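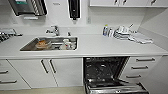
Fatos Ivanov would like the sink lower. Staff who wash up every day, he told the design team, end the week with sore shoulders, and most office kitchens are built to a height picked for someone else. His remark was entered as the first item in the requirements list for the Turlow kitchen line, which Domell releases to commercial customers on 4th February.

Turlow is a straight-run kitchen for shared workplaces. It consists of a white countertop, an inset stainless steel sink, base units and white upper cabinets with dark vertical pulls. The countertop can be set at any of 3 heights, fixed at installation. The sink rim sits flush with the work surface, so water and crumbs can be wiped directly into the basin.

The faucet is a chrome single-lever model with a forward-curving spout. Paper towels and soap are mounted on the back wall, which keeps the counter behind the sink clear for cleaning. Wall fixings are supplied for both dispensers. Customers may keep existing dispensers if the mounting plate fits.

The line was tested for 5 months in the staff kitchen at Prikov. Dishes left in the basin between meals were treated as normal use, and basin depth was set accordingly. Counter space to the right of the sink was kept free of fixtures so that bottles and other supplies can stand against the wall.

"The brief was a kitchen that one person can wipe down in a few minutes with a cloth," said Arben Mujić, product manager at Domell. "We removed joints wherever the plumbing allowed it."

Upper cabinets are 300 mm deep and ship assembled. Countertops are cut to order. Installation is handled by Ragnarsson and takes 2 working days for a standard run, excluding changes to water supply or drainage.

Orders placed before the end of March include the dish rack. Replacement faucet cartridges and cabinet pulls are stocked separately.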